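Chapter 4
Colour, Dye and the Customer Who Wants It Cheaper

Red has always cost somebody money. For centuries it came out of roots and crushed insects, and the people who wore it wished you to know what they had paid. Then chemistry made it cheap, and the rich moved on to beige.
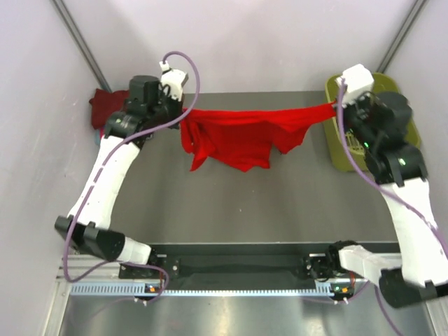

Cheap red brought troubles of its own. Dye that hasn't bonded to the fibre will leave at the first wash and settle on whatever is nearest, usually something white and borrowed. In April the Kusuma mill tested 98 dye lots for colourfastness and rejected 2. The buyers complained about the 2.

This chapter follows a bolt of cotton from grey cloth to finished colour. We begin with the fibre, which most students want to skip.

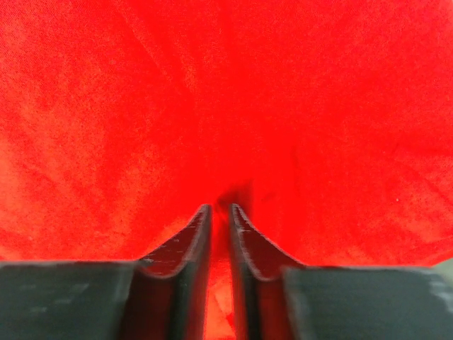 According to Nudley, skipping the fibre is how a dyer ends up with a pink he has to give a fancy name. Cotton takes a reactive dye well, wool prefers an acid one, and polyester ignores both until the heat is turned up.

4.1 What the fibre will accept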